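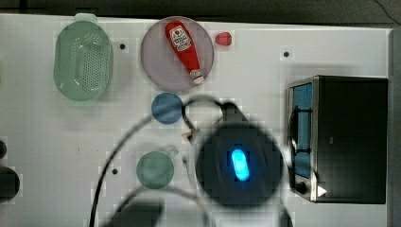

Ketchup bottle – upside down, on its side, or what?

Bit of a daft one but it's causing actual rows in our house. We've got one of those red squeeze bottles with a white cap and my other half lays it down on a plate between servings, on its side. Says it stops the sauce sinking to the bottom and if the cap leaks the plate catches it. I think it just means a mucky plate every single day, and then the plate's never in the cupboard when I want it!

I'm also trying to sort out where everything lives, as we moved in August and I still haven't got a system. Plates, cups, a green plastic colander with no home to go to (it's an oval one, so it won't nest in anything round). The kitchen is tiny, it was built in 1907 and I don't think they had colanders in mind. We've got 2 cupboards and a shelf. How does everyone else manage?

Posted by Prornar, 1 May 2022
Share (7)

Kasun Seneviratne

I'm with you on the plate. If the bottle lies flat the sauce settles along one side, so you're still shaking it when you come to use it, and you've got washing up on top. Stand it on its cap in the fridge door, wedged next to something heavy so it doesn't topple. Wipe round the cap with a damp cloth before it goes back, get right into the bit where the lid hinges if yours has one, and you shouldn't get that crusty ring. If it does leak, put a small saucer under it. A little one fits in most fridge doors and you won't miss it at dinner time.

As for the colander, hang it up. Ours has a tab on the rim and I put a stick-on hook inside the cupboard door for it. Check the door still shuts before you press the hook on properly, I didn't and had to peel it off again and lost a bit of paint. If it won't hang, stand it on its long edge down the side of the cupboard, or keep fruit in it on the worktop. Strawberries do quite well in a colander for an afternoon – they get a bit of air and you can rinse them where they are. Just put something underneath for the drips.

For cups I'd use the shelf and keep both cupboards for plates and pans. Put the ones you use every day at the front and be strict about the rest. We had 16 cups for two people and I gave most of them to my sister when she got her flat.

Comments (2)

Onar: The hook works, but clean the door with washing-up liquid first or it'll be on the floor by morning.

Prornar: Ordered some hooks! Saying nothing about the saucer, he'll think he's won.

Movum

we just keep ketchup in the cupboard, standing up. bang the bottom. never had a problem

Share (0)

Related
Getting tomato stains out of plastic tubs
Can you store plates on their edge?
Small kitchen, no drawers – where does the cutlery go?
Best way to clean a colander with tiny holes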